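Isemik opens its bin-picking service to smaller warehouses
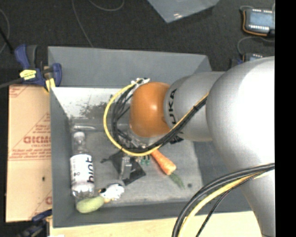
Isemik has offered its Wendley picking service since January, and the company's head of applications agreed to discuss its terms. The service is supplied on a monthly contract and includes installation, software and a visit every quarter. Customers are asked to send samples of their own stock before signing. "We prefer awkward goods," the head of applications said. "A clear bottle lying beside a carrot with its leaves still on tells us more than a tray of identical boxes." The KUKA arm is supplied with the cell, although customers who already own a suitable arm may keep it.

The most recent assessment, carried out at the Jirkusier depot, comprised 3,194 picks. Two items were damaged. "We report every damaged item to the customer in writing," the interviewee stated.

Asked about limits, the company said that the service was not recommended for sites handling fewer than 2,000 items a week. Support outside office hours is provided by Lopes and is charged separately.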